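Reading time: 4 minutes

Section 4. Setting up the floor for a demo day

Read this before doors open. Section 2 covers charging, Section 3 covers pairing. If the grippers won't pair go back to Section 3, don't try to fix it in front of visitors.

Applies to the Kondbridge hand-held grippers and the Gullodum recording pack. Older Gundent packs - same steps, different clip, see the card in the lid.

4.1 The night before

1. Charge everything. Packs, grippers, the spare pair. Leave the spares on the charger.
2. Clear the cards. Empty card in every pack. Label goes on the outside of the pack, not on the card.
3. Check the marker cubes. Every face clean, flat, no peeling corners. Wipe with a dry cloth. No spray cleaner, it lifts the print.
4. Swap any cube with a scratch across the pattern. Spares are in the lid pocket of the case.
5. Print the sign-in sheet and the session sheet. Bring pens. Pens walk off.

NOTE: Cubes go on one way only. Notch faces the wrist. If it needs force its the wrong way round.

4.2 Laying out a station

One task per station. Pick things visitors know from home. Kettle, cups, folding a towel. Nothing that needs explaining.

1. Put the table down first, then walk around it with arms out. If you hit something, move it.
2. Cloth on the table. Should hang evenly, shouldn't reach the floor. Smooth out the folds on top or the jaws will catch.
3. Tape the working area. Red tape, straight lines, proper corners. Press it down with your shoe the whole length - lifted tape is a trip hazard and it sticks to chair wheels.
4. Set out the object for the task. Handle toward the operator to start with, turn it later once they have the feel for it.
5. Coil any cord that belongs to the object and leave it by the base. Cord hanging off the table will get snagged.
6. Put a chair outside the tape for people waiting.

CAUTION: Kettle stations run dry. No water, not plugged in, at any point in the day. Visitors will ask for tea. There is tea at reception.

CAUTION: Floor cables. Run them along the wall where you can. Where you can't, mat over the top. Tell every operator where they are before the pack goes on, because with a pack on and eyes on the table nobody looks down.

4.3 Fitting the pack

1. Loosen all the straps before you hand it over.
2. Lift it from below while they get their arms in. Two people for this, every time.
3. Waist strap first, then chest. Snug, not tight.
4. Fit the head camera. Ask them to look at the table the way they normaly would. Adjust to that, don't ask them to bend their neck to suit the camera.
5. Check the live view on the tablet. You want the table and both hands. If you only see wall, tilt down.
6. Hand over the grippers one at a time. Left, then right. Fingers around the handle, thumb off the trigger until told.

NOTE: Loose sleeves get rolled up. Sleeves over a cube = no tracking on that side, and you won't find out till the evening.

4.4 Starting a session

1. Operator stands inside the tape, facing the table.
2. Both grippers forward, jaws away from the body, cubes up. Hold still until the tablet beeps.
3. Say the task out loud, once, short. "Pick up the kettle, put it down on the other side."
4. Press Record.
5. Let them work. Don't coach unless they ask. Slow is fine, dropping it is fine, starting over is fine.
6. Press Stop when the object is back on the table and the hands are clear of it.
7. Write the result on the session sheet. Good, redo, or stopped.

Ready position, as the operator sees it, both cubes in view and the table ahead:
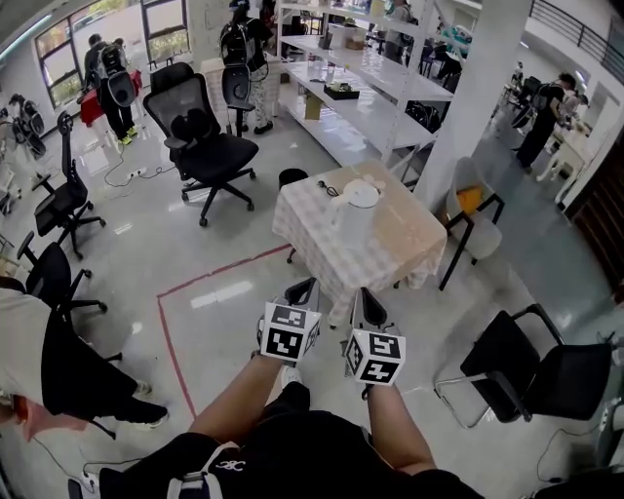 Photo: Sugden demo floor

If one cube drops out of view at the start, ask for that hand to come up a little. Hands don't need to be level. They do both need to be seen.

4.5 Several stations at once

Works fine, with a bit of care.

- Each operator keeps to their own table. No swapping packs mid session, it ruins the labels.
- Keep rolling chairs outside the tape. They drift. Push them back between sessions.
- Visitors can watch from behind or the side. Not from across the table, they end up reaching in to help.
- One helper per station. If you are short of helpers, close a station.

4.6 When something goes wrong

Tablet says MARKER LOST - check sleeves first, then glare. A shiny floor with lights overhead can do it. Turn the operator a little and try again.

Jaws don't close - trigger off, count to 2, trigger on. Still nothing, use the spare.

Camera view frozen - stop the session, mark it redo, restart the pack. Takes a while. Talk to the visitor, they usually have questions.

Operator feels dizzy or sore - stop right away. Grippers first, then camera, then pack. Chair. No second go that day.

4.7 Packing up

1. Cards out, into the envelope, envelope to Derek Sugden. Not in a pocket.
2. Cubes off, back in the foam.
3. Grippers wiped and on charge.
4. Tape up the same evening. Left on over a weekend it leaves a line, we had to scrub one off last December.
5. Cloths folded, objects back in their box.
6. Count the cubes against the case list before you shut the lid. If one is missing look under the tables frist.

Session sheets go in the envelope with the cards. Unsigned sheets can't be used, so chase the signature while the visitor is still in the building.

Next: Section 5, Copying and checking the recordings

Sugden demo support | Contact your floor lead or the support desk | Last revised Tuesday, September 25, 2018 | © Sugden 2018 | Back to top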